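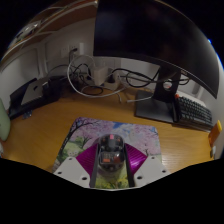 The see-through mouse on the blossom mat, between the fingers of the hand gripper.

Second term of the robotics club project and we're finally collecting grasps. The task our group picked is desk tidying, so most of my afternoons this July have gone into moving small things from one spot on a desk to another with a gripper in my hand. The mouse is item 14 on our list.

The way it works in our club, each group gets one task and has to bring in 30 clean takes per object before we're allowed near the training computer. A take is clean if you come in, close on the object, lift it, put it down on the target and back off without bumping anything else. If you bump something you start that one again. We've logged 1,521 takes across the whole club so far, and a fair few of them are pens, which the Arell group did first.

I thought the mouse would be easy and it was a pain. The shell is rounded and glossy, and if the fingers close too far towards the near end it wants to squeeze out forwards. What worked better for me was lining up with the middle of the body, getting the strips level with the sides and only then closing. Slow is fine. I was rushing the first lot and had to bin most of them.

The other thing I had to learn was to keep my wrist flat. With a tilt on it, one finger touches before the other and the mouse swings round on the mat. It still counts if you recover, but it looks messy on playback and the Pesonen group got told off for handing in a whole set like that.

We had a long argument about whether to clear the desk first. I voted for leaving the monitor, keyboard and cables where they were, as a real desk has all that on it. The Furnolum group clear everything and get through their lists a lot faster than we do. We'll find out at the end of term whose policy copes better when the objects get swapped around.

A full session is 90 minutes and my forearm knows about it afterwards. I've started changing hands between objects, and my left-handed takes are worse but improving.

Next on the list is the stapler, then anything with a cord. I'll put up the Celtex sheet we use for marking takes once I've fixed the column headings.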